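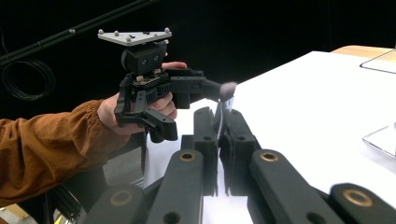
Re: Foam pads or bare fingers for clear handles?

From: Anel Mathebula
To: Rostville gripper list

Xolani Mabaso wrote:
> We're about to order pads for the second Vinda and I'd like to hear
> from anyone who has run foam on both fingers. Our bare ones let go of
> anything smooth. Also, do you lose tracking on the hand-held when it
> comes in close to the other gripper? Ours drops out and I can't tell
> if it's the markers or the software.

Hi Xolani,

We've been on foam since August and I wouldn't go back. The brush handover is the one we use for comparing, with the clear handle held in the foam pads and the hand-held brought in from the side to the bristle end. It's a fussy test. The handle is smooth, and the cameras have trouble with it against a white tabletop.

Out of 90 tries each, the foam pads kept hold of the handle 89 times and the bare fingers 59. Same brush, same closing speed, same operator. The foam does compress, so the handle can tilt a bit as the pads close. If you need the angle to repeat, close slowly and wait a second before moving in.

On tracking, check the marker plate first. We have five markers on the hand-held, on a triangular plate on top. Ours used to drop out when the operator's wrist rolled toward the table. Tightening the plate screws and re-teaching the marker set in Gralell fixed most of it. What's left happens when the two grippers are almost touching, and I put that down to our camera placement. Wear whatever sleeves you like, but keep them pulled back from the plate.

Two other things we ran into:

The linkage bushings need a look whenever you change pads. One of ours had walked out far enough to rub -- you could feel it by hand before it showed up in the motor current.

Glue for the foam matters more than the foam. Contact cement held up. The double-sided tape we tried first crept after 8 sessions.

I haven't tried the Ilie pads. If someone has a used set I'd pay the postage.

Anel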